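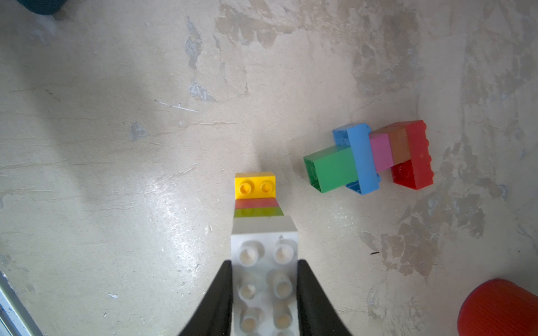 Arvo Kiiskinen writes that the article should start with the studs, as everything else about stacking bricks follows from them, and that "building toy" on its own tells a reader nothing. Fair enough, opening changed.

Stacking bricks (also: studded bricks, big bricks, nursery bricks) are plastic toy blocks with round studs on top and a hollow underside. Studs of one go into the hollow of the next. Held by friction only, no glue, no pegs. The large size is meant for small hands. Lego's Duplo is the line most people know; the term here covers any large brick of the same general kind.

Parts

Studs. Short round cylinders, in rows. Two-by-two and two-by-four are the usual layouts, longer pieces less common.
Tubes. Inside the hollow. They press against the studs from below, which is where most of the grip comes from. On worn bricks the tube goes first.
Walls. Straight sides, sometimes slightly rounded at the corners. Solid color or a bit see-through, depending on the plastic.

Not to be confused with plain blocks (no studs, gravity only) or dominoes, which often end up in the same box anyway.

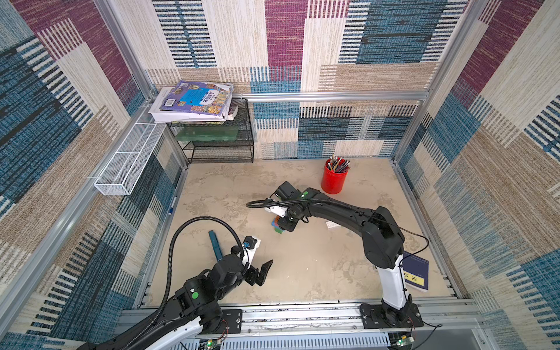 Assemblies

A group of bricks joined together is called an assembly, or just a stack. Straight stack: each brick sits square on the one below. Offset stack: each brick shifted by one row of studs, makes a stair. Crossed stack: long bricks laid across each other, stronger than it looks becuase each one ties two others.

Stacks are often built upright and then stored lying down. On its side a stack shows its hollow ends, handy for checking which bricks have lost their tubes. 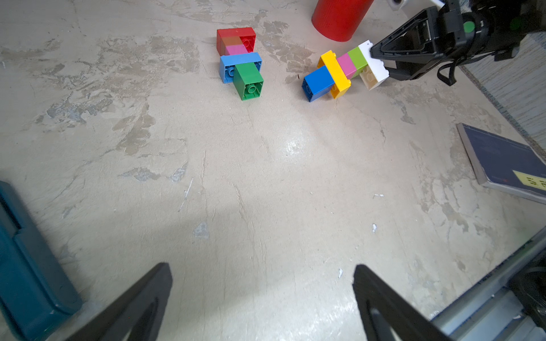
Danica Trajkovski, section editor, Toys and Games
Last revised 19 Nov 2025

Color. No fixed rule. Older sets kept to red, yellow, blue, green and white; pink, orange, lime and light blue came in with later ones. Mixed lots are normal in any house with more than one set. The Venitz sorting guide goes by color first, Granham by length. Both work, length is faster when a child wants a particular piece, see Sorting.

Sorting. Pull the stacks apart first. A tight pair comes loose with a rocking motion along the long side, not a straight pull. Never a knife. Then one bin per length, odd pieces in a last bin. A box of 100 takes around 20 minutes, less with help.
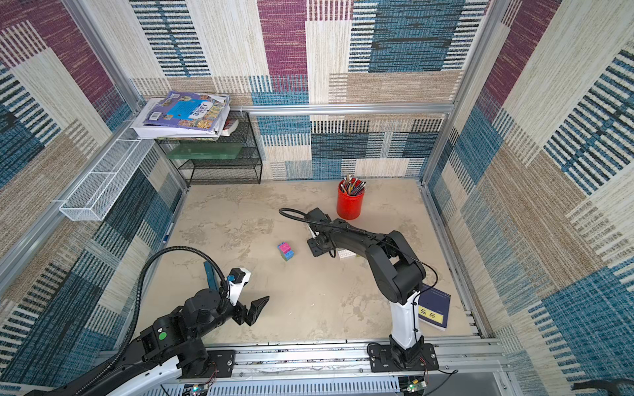 Low towers are the usual first build, and the easiest to describe. Start wide, go up one brick at a time, press down on the middle. Color order is up to the builder: pink over blue and green makes a short tower as good as any, and a white brick left out on the floor, studs up, can be the base of the next one. Towers past 10 bricks lean unless the bottom is doubled.

Cleaning. Warm water, mild soap, soft brush for the tubes. Drain hollow side down. No dishwasher for see-through bricks, they go cloudy.

See also: Onitz blocks, Marino peg boards, Dominoes, Toy storage (neds sources)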